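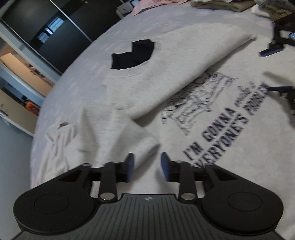 1/
Went to the Tranley on Sunday for the new exhibition about shoes. Ancient shoes, ceremonial shoes, shoes buried with people who had presumably finished walking. A thread, as my household has asked me to tell someone else.

2/
The show is called "Underfoot" and takes up two rooms and a corridor. The corridor is the best bit. Remember that, because the signs will try to send you past it to the gift shop.

3/
Room one is sandals. Woven grass, plaited palm, a pair in leather so worn that you can see where each toe lived. The label says "Sandals, pair". Thank you, label.

4/
I have a long-running quarrel with museum labels and the Tranley has not helped. There are 14 objects in the first case and the numbers run right to left, except for the bottom shelf, where they run however they like.

5/
I spent five minutes admiring what I took to be a child's burial slipper. It was number 9. Number 9 is a lamp.

6/
In fairness it is a lamp shaped like a foot, with a sandal on it, and the wick comes out of the big toe. Someone nearly 2,000 years ago thought that was what the table needed. I would have bought one.

7/
The corridor has the Belach loan: wooden bath clogs on stilts, inlaid with mother-of-pearl, high enough that the wearer would have needed a hand on the wall or a servant. The point was to be seen not hurrying.

8/
They've lit them from underneath so the shadows go right up the wall. Whoever did the lighting should be given the rest of the building.

9/
Room two is power and rank. Embroidered court boots, a bishop's slippers, and a pair of soles with enemies painted on the bottoms so that you trod on them all day. Petty, and beautifully done.

10/
You can't see the painted side unless you crouch, as the mirror under them is set at an angle suited to a spaniel. I crouched. Getting up again was a matter for me and the handrail.

11/
Audio guide is £5 and made by a firm called Stoter. It says "now turn to the left" at a point where the left is a fire door. Save your money and eavesdrop on a school party instead.

12/
The catalogue is better. The Pisharody essay on who was allowed to wear shoes indoors, and who had to take them off, is worth the trip by itself — and you can read it on the bench by the cloakroom copy without paying.

13/
Things I wanted more of: who made them. We get kings, priests and brides, then one small panel on cobblers by the exit with a single awl. It's a very nice awl.

14/
Practical: it's on until October, shuts at 4.30, last entry is earlier than the website thinks. The floor is stone throughout. Wear sensible shoes, and yes, the man on the door has already made that joke.

15/
Several people have asked about the café. The scone was fine. I didn't label it.

16/
Correction to 5/: a reply says the lamp is number 8 and number 9 really is the slipper. I'm going back next week with a pencil.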